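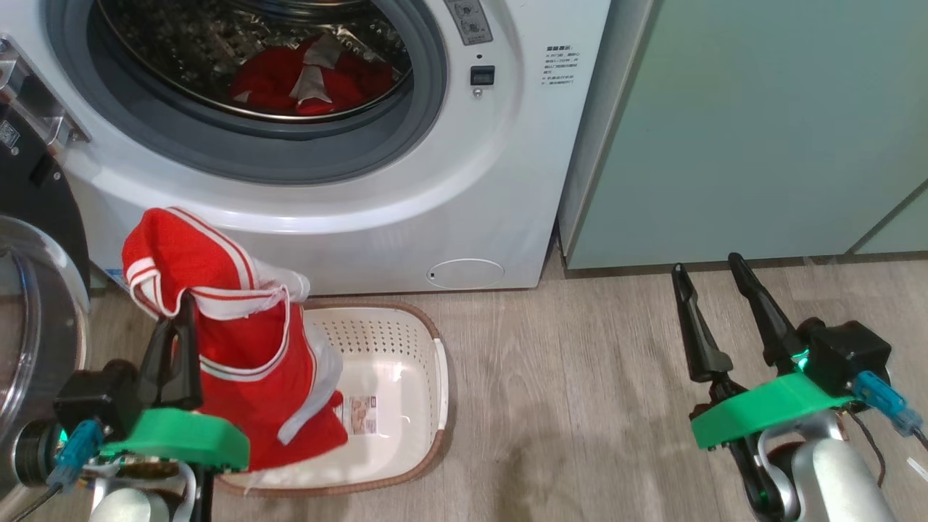
Gratholm, May

The Gratholm gripper comparison is a bench trial of end effectors for household robot arms, run by the Rathore laboratory in Gratholm. It compares two-finger grippers on laundry tasks, chiefly the transfer of clothing between a front-loading washing machine and a basket on the floor. The trial uses a two-arm setup with a black two-finger gripper on each arm, fixed to a bright green 3D-printed mounting plate.

Two finger designs are compared. The Reneo finger is stiff and closes in parallel. The Jonimus finger is slightly flexible and has a ribbed pad. Both fit the same plate, so a set can be changed without recalibrating the arm.

Test garments include sleeveless sports jerseys, red with white trim. Jerseys were chosen for their thin, slippery fabric and for the armholes, where a finger can catch. A grasp is scored as held if the garment clears the drum opening and stays in the gripper until it is over the basket. Garments that snag on the rubber door gasket are scored separately.

The first round logged 3,944 grasps over 65 sessions. Each session used 9 garments. The Reneo finger held single layers more reliably, while the Jonimus finger did better on bunched fabric at the bottom of the drum. Neither design dealt well with two garments twisted together.

A second round is planned with the same arms and a different controller. Wrist cameras are outside the scope of the comparison.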